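Landance students move robot arm contest into simulation

16 July 2022

Students in the robotics club at Landance Technical School will run their summer contest on a simulated robot arm, the club said. Teams have been writing code for it since February.

The contest is called Ukero. Each team gets the same virtual living room and the same set of household objects, and its program has to guide the arm to the object named on the task card. There are 237 cards in the set, and teams do not know which ones they will draw. 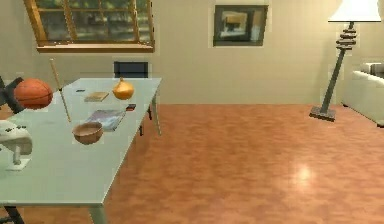
The simulated arm beside a basketball in the Ukero practice room.

Seven teams have signed up, most of them first-year students. A run lasts no more than 200 seconds. Points are taken off for bumping other objects or pushing anything off the table.
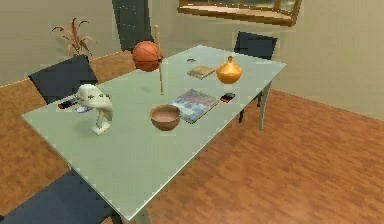 Scoring was the hardest part to agree on, according to the club. An early version gave every card the same value, and teams complained that a ball in the open counted as much as something boxed in by its neighbors. Cards now carry a difficulty rating. The basketball is rated high in the layout with the stick leaning up against it, and so is the brown bowl when it sits next to the large book.

The club's software, Movura, runs on the school's lab computers, and members put in around 265 hours getting it ready. Teams can book practice time through the club page - slots are open until the night before the contest.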